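News from the Workshop | Automation & Learning

Print this page
E-mail this to a friend

Teaching by hand at the Brulora bench

Regular readers will remember that back in November we promised a proper report on the teaching project, and I'm sorry it has taken me this long to sit down and write it. Part of the delay is my own fault and part of it is that every time I walked over to take notes, someone put a gripper in my hand and I lost the rest of the afternoon!

For those who have joined us since then, the idea is simple enough to tell your neighbors. You hold a gripper by its handle, a pair of fingers that open and close when you squeeze, and you do an ordinary job with it at an ordinary desk. You do it again, and again, and a good many times after that. The recordings go to Meriem Lamrani, who looks after the training side, and the arm in the back room (we call it Dravow, after the street our first shop was on) gets to learn from them. As of this writing we have 1151 recordings in the collection, and 312 of those were made by people who had never touched the tool before they came through our door.

Meriem asked me to say something about pace, as it's the question she answers most. New people tend to go either very fast, the way they'd tidy their own kitchen, or so slowly that you want to go and make a cup of tea. What she likes is the speed you would use to show a child how to do something. Come in from a little way off with the fingers open, settle before you close, and once you've let go, move clear of the thing before you start on the next. If you fumble, carry on and fix it. A recovered fumble is useful to her, and she keeps a folder of them that she's rather fond of.
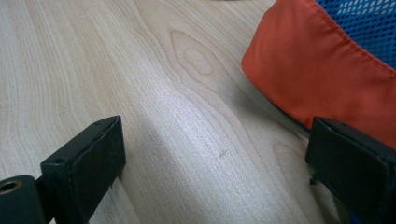 Soft things have been the big subject this winter. Blocks and cups we felt fairly comfortable with by the end of the fall, but cloth has a mind of its own, and a fold that was there on one try will have wandered off by the next. Hala Mahrous, who sewed for a living before she came to us, has been wonderful about this. She showed the whole group how to look for an edge or a seam and pinch there, and she has us lay a thing down a bit differently each time so that Dravow doesn't learn one lucky wrinkle by heart. I had been smoothing everything out nicely before each try, like a hotel maid, and had to be told (very kindly) to stop.

We also gave the remote station another go. That's the Tawfik rig, the one with two handles and a screen, where you drive the arm itself from a chair. It has its fans, and I'll admit there is a thrill in watching the arm follow your wrist. But it's tiring – my shoulders gave out well before lunch – and we got far fewer recordings out of a morning than we do with the hand tools. For now Meriem wants to keep it for the jobs where the arm's own reach matters, such as the high shelf and the far side of the bin, and do the tabletop work by hand.

How is the arm doing, you'll ask. Better with firm things than floppy ones, as you'd expect. The last full run was trained on 503 of the cloth recordings, and it now gets hold of the material more often than it misses. Setting it down neatly is another matter, and Hala has views on that which I'll save for the next issue.

The Praltari evening sessions carry on through the spring, starting at 6:30 and finishing when people get hungry. We have 5 hand grippers in good order, so there's usually a short wait for your turn, and the company is pleasant. No experience is needed. Push up your sleeves, please, and leave bracelets at home, as they knock against the handle. If you'd like to come, just leave your name at the front desk, or reply to this newsletter and I'll add you to the list myself.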